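Domestic Water and Its Hardness
Course handout 3, evening class, Rildale
September 2015

In the second meeting we spoke about where the water of a town comes from. Now we go one step further and look at what the water carries with it. Please read this handout before the practical evening and bring it with you, as the table of your own results will be written on the back.

1. What is hard water

Rain is almost pure when it falls. On the way through soil it takes up carbon dioxide and becomes a weak acid. If it then passes through chalk or limestone, it dissolves a little of the rock. The dissolved part is mainly calcium, with some magnesium. Water which contains much of these two is called hard, and water which contains little is called soft.

The word "hard" has nothing to do with how the water feels in the glass. It comes from washing, where it was hard to make a lather with the soap.

We measure hardness in milligrams per litre, and we write the result as if all of it were calcium carbonate. This is a convention only. You will also meet German degrees and French degrees on the packets of dishwasher salt, and one French degree is equal to 10 milligrams per litre. For this course we stay with milligrams.

2. Two kinds of hardness

Temporary hardness is the part which goes away when the water is boiled. The calcium is there as hydrogen carbonate, and heat changes it to carbonate, which does not dissolve well and settles on the nearest surface. This is the scale in your kettle.

Permanent hardness stays in the water after boiling. It comes mostly from sulphates, for instance where the water has passed through gypsum. It makes no scale in the kettle to speak of, but it still spoils the soap.

The sum of both is called total hardness. In the practical we measure the total first, and then the same water again after boiling and filtering. The difference between the two gives the temporary part. 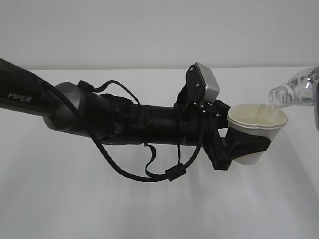
A worked case may help. The tap water in the village of Gillum was tested by last year's class and gave a total of 284 milligrams per litre. After boiling and filtering, the same water gave 84. The temporary hardness is therefore 200 milligrams per litre, and the permanent hardness is 84. So the larger part of the hardness in Gillum can be removed by heat alone, and a person who lives there will see a lot of scale.

Please do not round the numbers before the subtraction. Several people did this in July and then wondered why their sum was not the same as the total.

3. What it does in the house

Scale conducts heat badly. A layer on a heating element means that the element must become hotter to warm the same water, and it will fail sooner. In pipes the layer grows inwards and the flow becomes less, mostly on the hot side.

With soap the calcium forms a grey scum that does not dissolve. Modern washing powders contain substances which hold the calcium back, so the effect is smaller than it was for our grandparents, but the dose on the packet still depends on the hardness.

For drinking, hard water is not harmful to healthy people, and many prefer its taste. Tea is a different matter. It forms a film on top and looks dull.

4. Softening

An ion exchanger is a vessel with small beads of resin. The beads hold sodium and give it away in exchange for calcium. When the sodium is used up, the beads are washed with strong salt water and can begin again. The water which comes out contains more sodium than before, and for this reason one kitchen tap is normally left without softening.

Filter jugs work in a similar way, but many of them give hydrogen in place of sodium, and they take mainly the temporary part. Vinegar or citric acid does not soften the water. It only removes the scale which is already there.

5. For the practical

Bring one clean bottle with water from your cold kitchen tap. Let the tap run for a minute first, fill the bottle to the top and close it. If you have a softener at home, bring a second bottle from before the softener and mark both.

We work in pairs. Each pair needs 200 millilitres for the boiling part, so a very small bottle will not be enough. There are 11 burettes, please rinse yours with distilled water when you finish.

Reading: Henriques, Water in the Home, the chapter on scale. The part on magnesium can be left out for now.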